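Search this site Go
April — posted by the Tidirix workshop

Old desktop workstations, opened for parts

We have on our shelf 19 of these computers, bought from Flistside for parts.

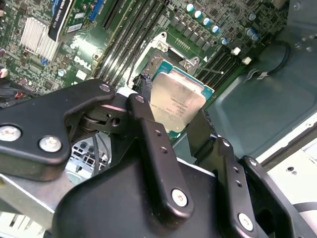

Processor in its socket, Dell workstation.

The lid of the processor still has its small lettering. I always write it down before anything else. 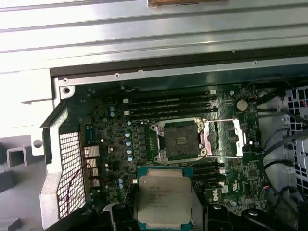 Socket with the load plate open, four empty memory slots above.

With the plate open, please keep fingers away from the contacts.
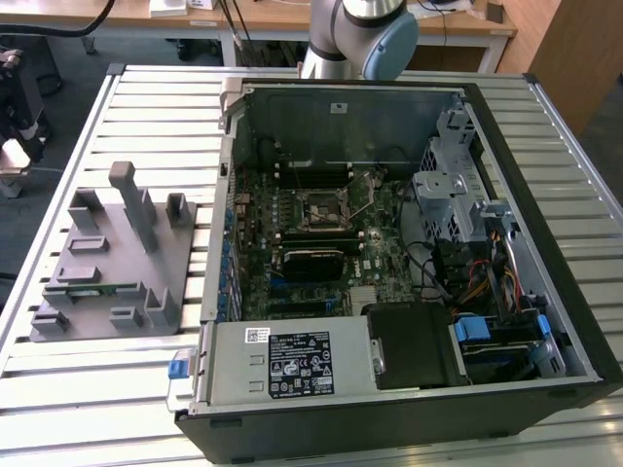
Tidirix

The tower lies on its side on the slatted table, and a green memory module waits in the gray holder at the left. 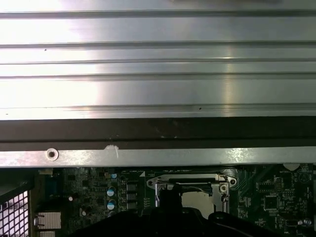 Scratches on the metal do not matter to us — the board is what we want to keep.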